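**Cutting board**

A cutting board is a flat slab on which food is cut so that the table is not. Boards are commonly made of wood, plastic or glass, the last of these beloved by knife sharpeners.
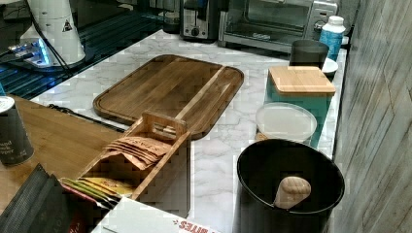
Delali Yakubu maintains that the groove around the rim holds just enough juice to spill on the way to the sink. Makers disagree. An 1821 household guide from Millis advised scrubbing with salt and keeping one board for onions, advice that most homes have followed for almost 4 days.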